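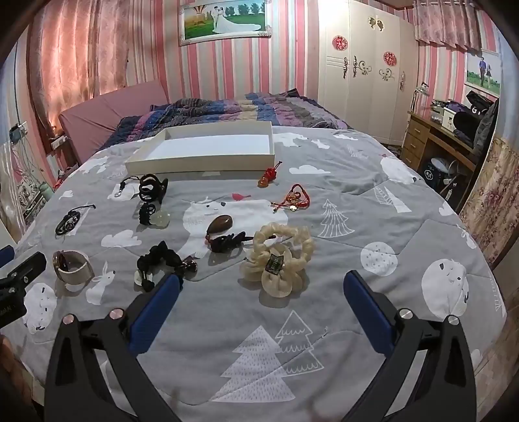

Hair ties and charms on the polar bear comforter, gripper open, white tray waiting at the back.

I had been looking forward to the Rilgate open day since last May, when I missed it by a week, and I came home with sore wrists and a huge grin. Rilgate builds hand-held grippers for teaching robots. You squeeze the tool, a camera on it records what your hand does, and the recordings are used to train an arm that has never seen the room.

Teresa Morais met us at the door and took us through the workshop first. There were 82 of the tools hanging on one long rack, and Eduardo Falcão had another in pieces on his bench. He let us work the jaws of one with a finger and feel how soft the pads are. I could have stayed there all morning!

Then came the part I had signed up for. Most of the teaching happens in real homes, and Deolinda Bragança, who runs the home sessions, talked us through one in a bedroom. The task is called Vundano on their list (they name them after nothing in particular, as far as I could tell), and it means picking up small things from a bed and putting them in a white tray. A bracelet, scrunchies, a hair claw, a watch with a cream strap. I would do that with one sweep of my arm. With two fingers it is a whole different game.

The big ruffled scrunchie is the one people like best, Deolinda said, with so much to grab. Anything with a cord is harder. You have to come in low, close slowly, and lift straight up before you move sideways, or the loose end drags its neighbors along. And you must not rush, even when you get good, as the robot will copy the rushing too.

After lunch we got to try it on a practice table. My first go at a thin necklace took seven attempts. Haris Pirzada, who was standing next to me, got his on the second and was very kind about it -- he plays the violin, so I blame that. By the end I could clear a small pile without dropping anything, and Adelino Bragança saved my last run with the rest of the group's. They want 500 good runs of each task and had almost 400 of this one.

We finished at the arm itself, a Grastier on a wheeled base, trained on an earlier batch. It picked up a hair tie, paused, turned its wrist a little and let go over the tray. The whole room clapped.

The visit is free but you need to book through the Leitão community center, and groups are small. Wear short sleeves, bring a snack, and ask Eduardo to show you the drawer of old finger pads.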